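Flindholm Clothes Storage Guide
Section 8: Folding knitwear for the drawer inserts

Before you start

This section covers cardigans and heavy sweaters. T-shirts and other light tops are covered in Section 7. If you have not yet fitted the inserts into the drawer, go back to Section 5 and do that first.

You will need a flat surface wider than the garment with one sleeve out to the side. A made bed works well. Pull the cover smooth before you lay anything on it.

Check the care label. If the garment needs washing, wash it and let it dry completely before folding. Damp wool stored in a closed drawer will smell. 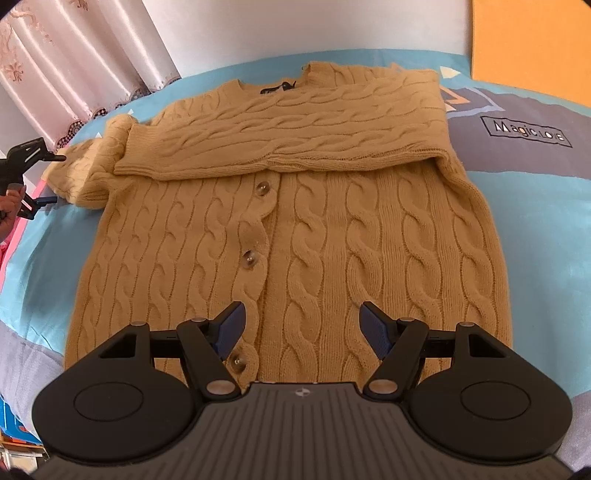
Page last changed: December 8, 2025, by Tanko Osagie

Folding a buttoned cardigan

1. Fasten the buttons, working from the bottom up. If you start at the top it is easy to miss one and end up with the front edges uneven.

2. Lay the cardigan on its back with the buttons facing you and the neckline at the far end. The brand label, if there is one inside the back of the neck, should be facing up.

3. Smooth the body with flat hands from the center out. On cable knit, follow the direction of the cables. Do not pull at the hem.

4. Fold one sleeve straight across the chest. It should lie level, just under the neckline, with the cuff near the opposite side of the body. Leave the other sleeve out for now.

5. Check that the folded sleeve is not twisted. The cables should run sideways along its whole length. If they spiral, lift the cuff, turn it, and lay it down again.

Note: It does not matter which sleeve goes first. Use the same one each time if you want the finished stack to sit evenly.

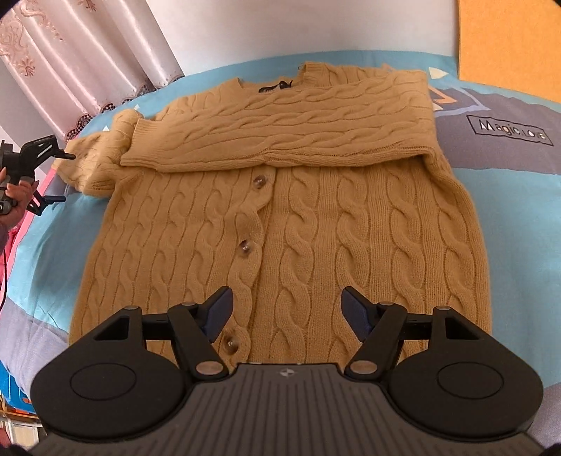

6. Straighten the sleeve that is still out to the side, then bring it across on top of the first. On chunky knits the two sleeves together make a thick band. Press it down lightly with your palm. If it is still too high, lay the second sleeve a little lower than the first so that they overlap by half.

7. Fold each side of the body in toward the center until the width matches the insert. The card template supplied with the Irside insert can be placed on the chest as a guide. Slide it out before the next step.

8. Fold the hem up to the middle of the body, then fold once more to meet the neckline.

9. Turn the bundle over and place it in the insert with the smooth fold facing up.

Caution: Do not hang heavy cable knits on the Bassey rail. The weight pulls the shoulders out of shape, and the points left by the hanger may not wash out.

Caution: Large buttons can press marks into the layer underneath. Place a sheet of tissue over the placket before step 8 if the garment will be stored through the summer.

Fitting the drawer

Each insert takes knitwear up to 167 mm high once folded. If the drawer catches when you close it, take out the top garment. Do not force the runners.

Put the heaviest pieces at the back. Garments you wear every week go in front.

Cedar blocks may be used in any insert, but keep them off the knit itself. Replace them or sand them lightly each April.

If the fold will not stay closed

Loose or stretchy knits may open up after a day or two. Refold from step 7 and make the sides slightly narrower, or use one of the cotton bands from the Sindotach accessory pack. Rubber bands leave creases and should not be used.

Corrections to this section can be sent to Azlan Purba at the Flindholm help desk. Please give the section and step number.

Next: Section 9, Scarves and blankets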